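Subject: Re: [floor-talk] What the hand-held grippers have changed for the packing crew
Date: Nov 27, 2025 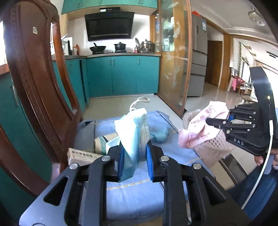
WHERE WE ARE AFTER THE FIRST STRETCH

Hi all,

Somebody on the Brarden side wrote:

> We keep hearing that Skinulow is teaching its sorting arms with
> people who carry grippers around in their own hands. Is that a
> real job now or a side task? And do the packers mind? Our crew of
> 11 is nervous and I'd like to tell them something better than
> "wait and see."
>
> Also, do soft things work at all? Ours drops anything floppy.

It's a real job, and I love talking about it, so sorry for the length!

When Porkonari started in September, 2 of our packers moved over from the line. They pick things up with the grippers and put them in a basket, and the recordings go to the team that trains the arms. Same pay grade, same breaks, a lot more sitting down. A good part of it is done in ordinary homes, because the arms are meant to cope with more than our tidy gray bins. A face mask pinched between the blue pads with its ear loop sticking out, a crinkly pink and white package, little cartons, that kind of stuff. Packers are so good at this! They already know you take a mask by the fold and go easy on a thin wrapper.

So yes, soft things are worth trying. Our arm at Ngui still fumbles plastic bags, but it handles masks much better than it did, and the people who recorded those picks are very proud of it (they should be).

What has changed for everyone else: the small-parcel bench runs with one less person per shift, and that person rotates to returns. Some like returns, some really don't, and we haven't sorted that out. Wrists are the other thing. The grippers get heavy after a while, so we stop at 42 picks and swap. I'd put that in writing before you start. We didn't, and the first 2 weeks were rough on people.

For your crew, I'd let them hold one. Ours went from folded arms to arguing over the best way to grab a sock in a single afternoon, and half their ideas ended up in the instructions.

Happy to send our rotation sheet if anybody wants it. It's ugly but it works.

Skinulow packing floor, late shift

You are receiving this newsletter because you subscribed to floor-talk. Unsubscribe | Manage preferences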